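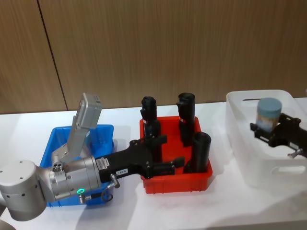

Admasu

I have owned a great many boxes in my life and almost no system. In June I decided this would change, and I bought bins. It is now October 2021 and I can report on the bins, if not on the change.

There are three of them on the white table against the panelled wall, one blue, one red and one a sort of cloudy white you can nearly see through. I had wanted three the same. The shop in Drillmont had plenty of blue, one red and then the cloudy ones, which cost more for reasons the label didn't go into. A sensible person would have come back another day. I had parked badly, so I bought what there was.

As it happens the colours do most of the work. I had a label maker (a Kelier, bought in a fit of optimism) and used it on an earlier set of tubs, with headings such as MISC and MISC CABLES and, at my lowest, OTHER. With three colours I can just say "blue" and be done.

Blue is for things that live in this room and have wandered off from their place. Pens, tape, the small screwdriver. It is supposed to be emptied every evening, and on some evenings it is.

Red is for things that belong in some other room. The idea is that you carry the whole bin through the house like a postman and drop everything off as you go. I enjoy this more than I should. The trouble comes when I get to the kitchen with it, put it down to make a cup of tea, and find it there two days later with a tea towel in it.

White is for things I can't decide about. I put it on the right, at the far end, so that I'd have to walk past the other two first and think about my choices. I picked the see-through one for this on purpose, on the theory that if I could make out the shape of my indecision I would feel bad and deal with it. What I've learned is that a vague shape is very easy to live with.

The rule for the white bin was that anything in it for 44 days had to go. I can't remember where I got 44. I think I'd read that it should be a month and then argued myself up. At one point in August I tipped the lot on to the floor and found an Indidik tin with 155 rubber bands in it, which I know because I counted them instead of sorting the rest. They went back in the white bin — undecided.

I'd also say a word for the table. It is white, so every crumb and pencil mark shows, and I wipe it far more often than I ever wiped the brown one. The wall behind is all wood grain and could hide anything. I have not washed it once.

Next job is the cupboard under the stairs, where there is a 500-piece jigsaw I've been told is complete. I expect it will be going in the white one.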